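Movberg Worm Bin for School Gardens: Set-up Guide

Section 3: Bedding, worms and the first month

Okay, by now your three trays should be stacked, the legs should be on, and the Durnis spigot should be screwed in hand-tight with its washer on the inside. If water drips when you pour a cup into the base, go back to Section 2 and reseat the washer before you put anything living in there. I skipped that check with my first bin at Drilthorpe Elementary and we had brown puddles under the coat hooks all through February.

I wrote this section with Janaína Pacheco, who runs the garden club over at Camargo School and has set up more of these than I have. Where we disagree, I've said so.

What you need before you start

One block of coconut coir
A big stack of plain newspaper (no glossy inserts!)
A bucket you don't mind getting dirty
A scoop of garden soil or old compost
600 red wigglers, ordered to arrive early in the week so they don't spend the weekend in a mail room
A spray bottle

Making the bedding

1. Put the coir block in the bucket and add warm water a little at a time. It swells a lot, so give it room. Kids love this part, and you will want to let everybody pour some.

2. Tear the newspaper into strips as wide as your thumb. With my group of 27 third graders this took one morning recess and made a glorious mess. Tear along the fold direction and the strips come out long and easy.

3. Mix coir, strips and the scoop of soil together with your hands until you can't find any dry pockets.
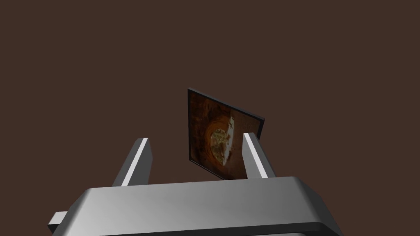 4. Check the moisture and the color before you go any further. Squeeze a handful hard: a drop or two should come out between your fingers, and a stream means you need more dry paper. The color tells you plenty, too. Later on, when the castings in the bottom tray are ready to harvest, they should be the plain dark chocolate brown of the backdrop in the picture, the same shade all the way across with no pale streaks of paper left in it. On day one you'll be nowhere near that, and that's fine — fresh bedding looks speckled and scruffy.

5. Fill the lowest working tray to just below the rim and fluff it up. Don't press it down. Worms need air as much as they need lunch.

Note: Janaína lets her bedding sit for a full week before the worms go in. I give mine two days. Both have worked, but if your soil scoop came from a cold garden bed, go with her week.

Adding the worms

6. Open the shipping bag over the tray and tip everything out in one heap in the middle. Leave the heap alone. They'll head down by themselves.

7. Keep the lid off and a light on for the first evening. Red wigglers hate light and will stay down in the bedding, which stops them from exploring your classroom floor. If you have an after-school program in the room until 6 p.m. or so, you're halfway there already.

8. Cover the bedding with a damp sheet of newspaper, then put the lid on before you go home for the night.

Caution: Don't feed them on day one. I know the kids will be standing there with apple cores. Tell them the worms are unpacking.

Feeding for the first month

9. Start with one cup of chopped scraps, buried in a corner. Write the corner on the chart inside the lid (it's printed with four squares) and move clockwise each time.

10. Wait until the last feeding is mostly gone before you add another. In a new bin this can take a week or longer, and every overfed bin I've been asked to rescue got that way because two people were feeding it and neither one wrote on the chart.

11. Stick to fruit peels, lettuce, coffee grounds and crushed eggshell. Leave out meat, cheese, anything oily, and more than a little citrus. Bread is okay in crumbs but it goes moldy fast, so I usually don't bother.

Caution: Everyone washes hands with soap afterward, grown-ups included. Keep the drained liquid away from little mouths and pour it on the flower beds, never on salad crops.

Keep a tally of what goes in. It makes a nice graph for the hallway, and it's handy to have when you're entering the garden in anything that asks about composting. Ours came to 396 pounds last school year with all of our bins together, and the kids who did the weighing were so proud of that poster that it's still up by the office.

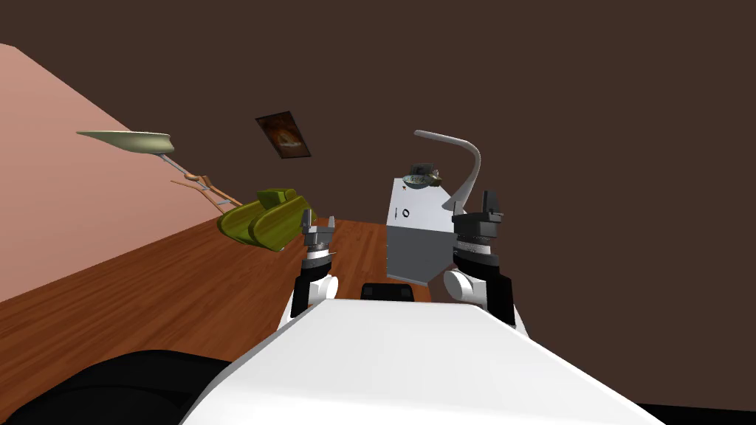 If something seems off

It smells. Too much food, too wet, or both. Take out anything slimy, mix in two big handfuls of dry paper strips, and open the Durnis spigot over a jar to drain the base.

Tiny flies. Bury the food deeper and lay fresh newspaper on top. They clear up in a couple of weeks.

Worms on the lid. A few are no problem, especially when rain is coming. If there's a whole crowd, check the moisture with the squeeze test in step 4, then leave the light on overnight again.

Nothing is getting eaten. Feel the side of the tray. Below 55 degrees they slow way down, so move the bin off the outside wall and give them time. For adding the second tray, go on to Section 4.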